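What I Saw When the Robots Sorted My Pencils

Have you ever dumped out your pencil case and had to put everything back? It takes you a minute, maybe less if someone is yelling that the bus is here. Last February I spent a whole afternoon watching two robot arms do that same job, and I liked it so much that I went home and wrote this for you.

The place was the open day at Travport, a workshop in the town of Flirnareck where people build and teach robots. Once a year they unlock the doors at 1 o'clock, put out a plate of cookies and let anybody walk in. There were 109 of us on the sign-in sheet by the time I left (I was number 80, and I know that because they wrote it on my sticker). Lots of the visitors were kids. A few had brought questions on index cards, so I borrowed the best ones for this page.

What is a robot arm?

When you hear the word robot you may think of something with a face and two legs. Most working robots don't look like that at all. Many of them are just an arm. It is bolted down at one end, it has joints in the middle, and at the other end it has some kind of hand.

Try this. Put your elbow on the table and hold your hand up. Now move only your wrist. Next, move only your elbow. Then your shoulder. Each of those places is a joint, and each joint lets your arm bend or turn in its own way. A robot arm works like that too, except that where you have muscles it has motors. The arms I watched have 6 joints each, not counting the hand. To reach one pencil, several of those motors have to turn together, each by just the right amount. You do this all day long without thinking about it. The robot has to have every bit of it worked out by a computer.

What about the hand?

The hand is called a gripper. The ones at Travport have two jaws that slide together and apart, a bit like when you pinch something between your thumb and one finger. That's all they've got! No palm, no pinky, no fingernails for picking at stickers.

You might think two fingers would be useless, but you can do plenty with a pinch. Tuck your other three fingers in and try to pick up a crayon. Easy. Now try to turn it around so the point faces the other way, without putting it down. Much harder, right? That is one reason it helps to have two arms. One can hold on while the other one takes a better grip.

How does it know where the pencil is?

Each arm at the sorting table carries a small camera right by its gripper. Imagine having an eye on your wrist! As the arm moves closer to something, the camera moves closer too, so the computer gets a good look at what it is about to grab.

A camera only gives the computer a picture, though, and a picture is really a giant pile of tiny colored dots. The computer has to work out which dots are pencil and which dots are table. At this table that takes some doing, because an orange pencil lying on light-colored wood doesn't stand out as much as you'd think. Black pens have their own problem. The grippers are black, and so are the cables.

The people at Travport call their computer program Gostix. It doesn't have a list of rules like "pencils are exactly this long." It learned from practice runs. A person steered the arms through the job many, many times, and Gostix kept a record of what the cameras saw and how the arms moved. After enough of those, it can start to make its own moves. I think that's a lot like how you learned to tie your shoes, with somebody's hands showing yours the way.

The sorting table

This was my favorite stop. The job was to get the pens and pencils into clear plastic bins, with black pens in one bin and orange pencils in another. The two arms face each other across a wooden tabletop, like two people about to play checkers. I stood there so long that my cookie went soft.

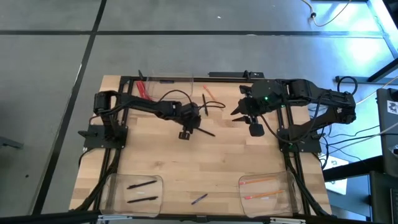 Why is it so slow?

A girl near me asked this in a very loud voice, and I was glad, as I was wondering too. The arms do move slowly. They creep up to a pen, stop, shift a tiny bit, and stop again.

Part of it is safety. A metal arm swinging fast could hurt somebody or break itself, so during an open day they turn the speed way down. The other part is that picking up a pen is fussy work. Pens are round and they roll. If a jaw bumps one in the wrong place it scoots away, and then the robot has to look again and make a new plan. I saw one pen get chased nearly to the edge of the table. Everyone cheered when it finally got picked up.

Does it ever make mistakes?

Oh yes! While I was watching, they ran the job 13 times and kept score on a whiteboard. Some runs went perfectly. In one, a pencil landed across the rim of the bin and just balanced there. In another, an arm closed its gripper very carefully on nothing at all and carried the nothing over to the bin.

The engineers didn't mind a bit. They wrote down what went wrong every time. A mistake tells them what Gostix needs more practice with, so the pencil on the rim means more practice at letting go.

Who would want a robot that sorts pencils?

Maybe your teacher – but that isn't the main idea. Pens and pencils are cheap, they're safe, and everybody knows where they should go, so they make good practice. A robot that can handle them might later learn to pack boxes or put tools away. There is a company down the road called Lozano that mends bicycles, and they'd love some help sorting small parts. That hasn't happened yet. Bolts are even harder than pens, I was told.

Try it at home

You need a friend, two bowls, some pens, some pencils and a pair of kitchen tongs for each of you. (Ask before you take the tongs.)

Scatter the pens and pencils on a table. Sit across from each other. One bowl is for pens and the other is for pencils. You may only use your tongs, and you may not talk.

Now play it again with one eye closed. Then play it a third time with your friend as the computer – you shut both eyes, and your friend tells you every single move, like "left a little, down, down, stop, close." Count how many words it takes to get one pencil into the bowl. My best score so far is 80, and I dropped it twice.

Words to know

Joint: a place where an arm can bend or turn.
Motor: a machine that makes something move, often by spinning.
Gripper: the robot's hand.
Program: the instructions a computer follows.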